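# Sheen too high on a blond wood tabletop — rub out or recoat?

**gtwal**

Light wood top, clear finish, and I want the glare down without shifting the color. Product on it is Callach clear water-based, satin according to the can, which I no longer trust.

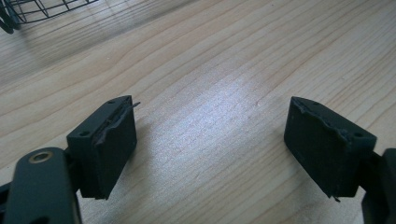

**Ziad Sabbagh**

Satin out of an unstirred can is gloss. The flatting agent settles to the bottom, and the first half of the can goes on with hardly any of it. Did you stir, and did you stir again between coats?

**gtwal**

Stirred at the start. Not between coats. Coats went on over 2 days in February, 3 coats in total, foam brush for the first and a pad applicator for the others.

**flatsawn_ed**

Before anyone blames the can, what is the light source? A satin film still throws a white patch if you have a window or a strip light at a low angle to your eye. In your picture the middle is washed out and the grain reads fine outside of it, so I'd sort out the lighting before touching the finish. Move the lamp, look again.

**gtwal**

I've tried it with the overhead off and the blinds down. The patch moves and gets softer but does not go away. The table stays where it is, so the light direction is fixed for practical purposes. I do close work on it most of the day and the reflection is tiring.

**flatsawn_ed**

Then you have a sheen problem and a lighting problem. Fixing the sheen will spread the reflection over a wider area and lower its peak. It will not remove it. People expect matte to mean no reflection and then recoat two more times chasing something that isn't there.

**Marrow**

Agree with ed on the optics, disagree on the order of work. Rubbing out costs you an evening and a pad. Moving fixtures costs you an electrician. Rub it out first.

Procedure I use on water-based clear:

1. Vacuum, then wipe with a damp microfiber cloth. Let it dry.
2. Gray non-woven pad on a flat block, with the grain, full-length strokes. Overlap each stroke by half the block.
3. Wipe off the dust and check from a low angle at both ends of the table.
4. Repeat only where it is still shiny.

No steel wool on water-based. Fragments lodge in the pores and rust.

**gtwal**

"With the grain" is my difficulty. The figure is fine and wavy, not straight. Do I follow the waves or go parallel to the long edge?

**Marrow**

Parallel to the long edge. You are scratching the film, not the wood. Straight scratches that all run the same way look intentional. If you try to track the figure by hand you get a patchwork.

**Ziad Sabbagh**

I'd go the other way on this one. Where grain runs diagonally to the edge, straight strokes along the edge cross it everywhere, and on pale wood under raking light you will see that as a haze sitting over the lines. Pick the average grain direction and stay on it.

**Marrow**

I have done a lot of pale tops and have not seen haze from a gray pad. From a maroon pad, yes. Maroon is too coarse for a last pass.

**Ziad Sabbagh**

Depends how hard the film is. Callach stays soft for a while. On anything soft, gray cuts deeper than you think.

**flatsawn_ed**

It went on in February. It's as hard as it is going to get.

**k_ostrander**

Is it solid or veneered? That matters if he slips at an edge. Nobody has asked.

**gtwal**

Sold to me as solid by a shop in Govosthorpe that has closed since. I haven't looked at the underside closely. I can do that tonight.

**k_ostrander**

Look at the end. If the figure on the face carries on as end grain, it's solid. If it stops at a line, it's veneer, and you keep the block flat and stay off the arrises. I would not guess the species from a photo either, before someone starts. Plenty of things are pale with thin darker lines.

**Ninepin**

Just recoat. One coat of Flurnon dead flat and you're finished. Sheen is set by the last coat, whatever is under it.

**Marrow**

Sheen is mostly set by the last coat, fine. Dead flat on a working surface burnishes. Wherever a forearm rests you'll have a shiny spot inside a year, and you can't rub a flat finish back to flat by hand with any consistency. For a wall panel I'd agree with you.

**Ninepin**

Mine hasn't burnished. Kitchen table, daily use.

**Marrow**

How long has it been down?

**Ninepin**

Since spring.

**Marrow**

Report back next spring, then.

**flatsawn_ed**

Both of you are skipping adhesion. Flurnon over Callach, does anyone have a test? Two water-based products from two makers do not necessarily bond, and the failure mode is that it peels off in sheets when tape comes up.

**Ninepin**

Scuff, wipe, coat. Never had a failure.

**flatsawn_ed**

Over Callach?

**Ninepin**

No, over Michalski.

**flatsawn_ed**

So no.

**gtwal**

Update. Checked the end of the top with a flashlight. The lines on the face continue over the edge into end grain, so solid. The underside has one thin coat of something and is noticeably duller than the face, which I would be content with up top.

I'd like to run a test before committing. Is there any sense in doing it on the underside?

**Ziad Sabbagh**

Only if the underside has the same film build, and you say it has one thin coat. You'd be testing a different surface. Do you have an offcut, or any scrap of similar color? Three coats on scrap, same can, leave it as long as you can stand, then split it with tape: one half gray pad, the other half recoat from the same can, stirred this time.

**gtwal**

No offcut. I can get a pale board from the lumberyard. There is a third of the can left, batch ends in 1234 if that means anything to anyone.

**k_ostrander**

It means nothing to us, but write it on the scrap. If you call their support line they'll ask for it.

A third of a can is also where all your flatting agent is. If the early coats came off the top, what's left is over-concentrated, and your recoat sample will look flatter than a fresh can would. Buy a small new one for the test or the result won't transfer.

**Marrow**

Good point, and one I've been caught by. The bottom of the can also goes on cloudy over anything dark. Less of a concern on blond wood.

**gtwal**

Understood. New can for the test, and the old one gets labeled and shelved.

Plan as it stands, 2026-07-22: scrap board with 3 coats, cured, taped in half. Gray pad against fresh satin. View both on the table itself under the actual light. If the pad half is acceptable I'll do the top the same way and stop there.

**Ziad Sabbagh**

On the pad half, do part of it on the average grain direction and part along the edge. Then Marrow and I can stop arguing. Make sure the board has some diagonal figure in it or the comparison is useless.

**Marrow**

Fine by me. Count strokes, please. I'd use 20 per strip, same pressure, new pad face for each. A worn pad burnishes instead of cutting and you'll draw the wrong conclusion about direction.

**flatsawn_ed**

And cover the work area with a desk mat in the meantime. Gray felt, not white. It will do more for the eye strain than either of these.

**gtwal**

A mat covers the part I use. I do a fair amount of sliding things around and felt catches.

**flatsawn_ed**

Linoleum, then. Desk grade, matte, glued to a thin panel so it lies flat and lifts off when you want the wood back.

**gtwal**

That I can live with. Will price it along with the board.

— Georges Twal

**k_ostrander**

Whichever way the scrap comes out, wait for a dry day before you recoat anything. Water-based over a humid surface levels slowly and picks up every bit of dust in the room.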